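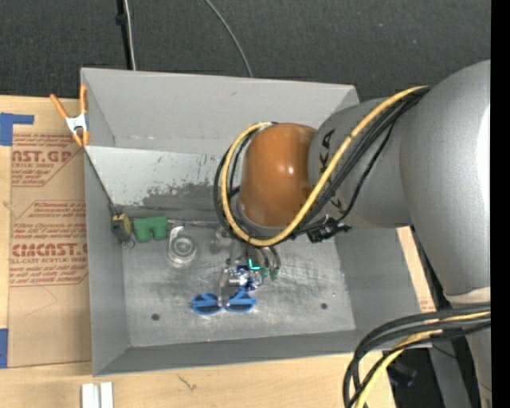 Scuffs and fine scratches across the floor of a gray bin.

How to Touch Up a Scraped Metal Bin

By Bronisława Bielecka
Last updated: April

My mother kept potatoes in a painted steel bin for most of my childhood, and I suppose that's where I got my fondness for the things. They take a beating, though, and sooner or later the paint goes. You can put it right in an afternoon (plus a good long wait for drying, I'm afraid!).

Empty the bin and wash it with warm water and dish soap. Rinse it well and let it dry overnight. I usually wash mine on a Thursday evening so it's ready for the weekend.

Next, sand the worn spots. Start with 74 strokes if you're like my uncle, who counted everything, or just keep going until the ragged edges of the old paint feel smooth under your thumb. Finish with 400 grit paper, going lightly, and wipe away the dust with a damp rag.

Brush on a thin coat of metal primer. I've been using the Zison one from the Flellavitz store in town, and it goes on nicely, but any primer made for bare metal will do. Leave it alone for the time on the can, and then put on two thin coats of color, waiting 30 minutes between them or longer if the day is damp.

Fine scratches on a bare metal floor I leave alone. They come right back the first time you drop something in, and I've made my peace with them.

Filed under: Home & Garage > Storage > Repairs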